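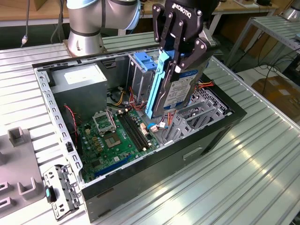

A 3.5-inch hard drive and an open desktop tower. Spinning disks still hold most of the archive at Stuliso.

The archive at Stuliso takes up two rooms behind the public library in Lellano. It holds recordings of people talking about their working lives: cannery hands, bus drivers, school cooks, a man who repaired church organs. The woman who runs it used to be a court reporter. She has been in charge since 2021, and she agreed to talk on the condition that we leave her name out and put the recordings first.

She makes coffee before she sits down. It is 9 in the morning and the phone has already rung twice.

"People call to ask if we want their grandfather's tapes," she says. "I say yes before they finish the sentence. Then I ask what kind of tapes."

The collection started with a box of cassettes from the Drulero cannery, which closed decades ago. A former shop steward had gone around with a recorder and asked everyone on the night shift the same questions. He got 56 of them to answer. The cassettes sat in a garage until his daughter sold the house.

"The questions were not very good," she says. "He asked them what they thought of management, and you can guess what they said. But he let the tape run. Somebody would finish complaining and start talking about how you learned to tell a bad can by the sound. That part is why we kept them."

There are now 222 interviews in the catalog. Each one is copied from its original tape, listened to in full, and typed out by hand. She has tried transcription software and uses it for a first pass on the clearer recordings. It does badly with the older speakers from the valley, who drop the ends of their words and switch languages when they get to a joke.

"I spent twenty years typing what people said in court," she says. "You learn to leave it alone. If a man says 'them machines,' you type 'them machines.' We had a helper who cleaned everything up. It was very tidy and it all sounded like the same person."

The files are kept as uncompressed audio on hard drives, with three copies of everything. One copy is in the back room, one is at the town hall, and one is in a bank in Pisharody. Every November she checks all 3 sets against each other. It takes most of a week.

She is less worried about the drives than about the paperwork. Many of the early interviews came with no signed permission. The people in them are often dead, and the families do not always agree on what should be made public. One family asked for a recording to be closed for thirty years. She closed it.

"There was nothing terrible in it," she says. "He talked about a strike and he named the people who crossed the line. Their grandchildren live here. You see them at the grocery store."

New interviews are done in the front room, at a round table with a cloth on it to keep cups from knocking. She tells interviewers to ask what time the person got up for work, and then to be quiet.

"Everybody remembers what time they got up," she says. "Then they tell you what they ate, and who drove them, and what the road was like. You don't have to do much after that. The hard thing is not filling in the gaps. I still do it – I hear myself on the recordings and I want to reach in and shut me up."

Asked which recording she would play for a first-time visitor, she picks a school cook who worked in the same kitchen until it was torn down. It runs for an hour and a half, and a good part of it is about gravy.

"She explains how to make it for the whole school with a broken stove," she says. "She was proud of it and she was still angry about the stove."

The listening room is open in the afternoons, and visitors can use the headphones at the desk without an appointment. Closed recordings are listed in the catalog with the date they will open. Anyone with tapes at home is asked to call before mailing them, and to leave the labels on, even the wrong ones.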